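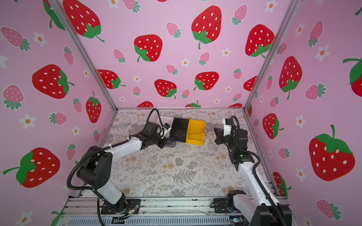

Visit to the Grakavach wallpaper works, September

The Friday tour starts at 9 at the loading gate and is limited to 11 people. Safety shoes are lent at the desk. Torunn Løken, the shift lead, took our group through in production order, starting with the paper store.

Base paper is held at constant humidity before printing. Rolls that have come in by truck the same day are not used. The store smells strongly of starch.

Printing is done on two lines. The older one, a surface press built by Ortuño, applies color from raised rollers and leaves a slightly uneven edge that some customers ask for. It runs at 60 meters a minute. The newer line is gravure and handles the small repeats, mostly florals and fruit. Register is checked by eye at the start of each roll and by sensor after that. I asked how often the two disagree and did not get a figure.

Drying takes place in a gas oven above the line. The walkway beside it is narrow and loud, and most of the explanation was lost.

The sample room was the best part. It holds 1000 pattern books, the oldest with hand-cut blocks stored alongside. Vibeke Zoëga keeps the index on cards, sorted by repeat length.

Seconds are sold by the gate, cash only. Parking is on the Trurnent side; the bus stops at the main road and the last one back leaves before the shop closes.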